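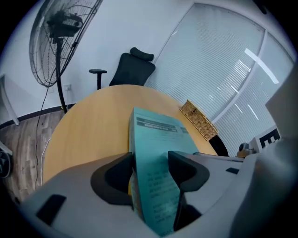
Support log / Shipping and labels

Ticket 917: Carton labels print with the wrong lot code after update
Reading time: 2 minutes

Opened by: Emerson Andrade, Holanda packing office
Product: Fikunow label software, Plultex driver
Status: Closed

Reported problem
Since the driver update, cartons for the Juna tea line get the lot code of the previous order. The text and barcode are fine. Only the lot line is wrong. It happens on the first batch after lunch and sometimes on the first batch of the day. We had to pull 22 cartons and relabel them by hand.

Saturday, September 7, 2024

9:10 — Asked for the print queue export and a copy of the template. Both received.

9:35 — Template is OK. The lot field points to the order table, as it should. Same template prints correctly from the test station.

10:05 — Restarted the print service. First label correct, then the old code came back after the station went idle. Idle timeout is set to 5 minutes.

10:40 — Cleared the local cache folder. It held 1,010 files, the oldest from April. Old lot codes were in there. Label correct after clearing, but wrong again after the next idle period.

11:20 — Found it. The update turned on "Keep last record" in the driver settings. When the station wakes up, it loads the saved record before it asks for the new one. Turned the option off, cleared the cache again, restarted.

12:45 — Emerson ran three orders with a break between each. All lot codes matched the packing slips.

Resolution
Driver settings, Advanced, uncheck "Keep last record." Clear the cache once after that. The setting is stored per station, so the second packing table needs the same change — Emerson will do that one before the next shift.

Open item: the option may come back on with the next update. Check it before printing the first batch.

Contact support | Back to top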